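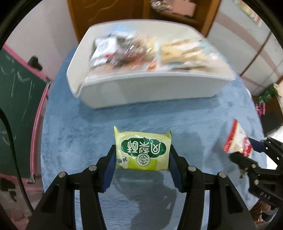 Figure 4. Packaged snack held between the two jaws of a hand-held gripper, with the bin on the far part of the table.

4.2 Handling rules for thin-film packages

The rules in this section apply to sealed packages with a flexible wrapper. Rigid boxes and jars are covered in Section 4.3. The wording follows the Revum handling sheet, revision 2, dated 17/11/2023, with the changes agreed after the trial at Harklow.

Rule H1. Both pads shall contact the package before it is lifted. Contact at the two ends is permitted for pillow packs, as in Figure 4, provided that the end seals are not folded under the pads. A grasp on a single corner is recorded as a fault even when the package reaches its target.

Rule H2. The jaws shall close at a steady rate and stop at first visible deformation of the film. Operators in the Harklow trial tended to keep squeezing past this point, and the printed surface of the wrapper then creased across the label. Creased labels accounted for 82 of the 986 episodes rejected at review.

Rule H3. When two grippers work over the same table, each shall carry no more than one package at a time. Paths may cross only above the height of the bin rim. An operator who has to reach under the other gripper shall stop and start the episode again.

Rule H4. Packages shall not be turned to bring the label upright. Orientation is left as it falls, and reviewers shall not use it as a reason for rejection. The first draft of the sheet required upright labels. This was dropped in January, when it was found to lengthen episodes without improving agreement between reviewers.

4.3 Layout before and between episodes

An episode may begin with packages in the tray, on the cloth, or both. The layout shall be logged before the first grasp, and packages that touch each other are left touching. Spacing them by hand produces an arrangement that is easier than the one the policy will meet in use. At least 700 episodes per layout class are required before a class is reported separately.
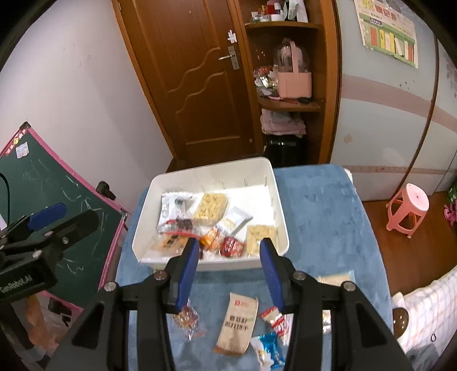 Magdolna Juhász objected at the Vidmar review that a minimum per class rewards repetition, and that an operator can meet it by rebuilding one layout with small changes. She asked for a limit on consecutive episodes from the same starting arrangement. We accept the point in part. The Plistdale version of the sheet now requires a full reset whenever the operator changes, but sets no limit within a single operator's session, and the effect of such a limit has not been measured.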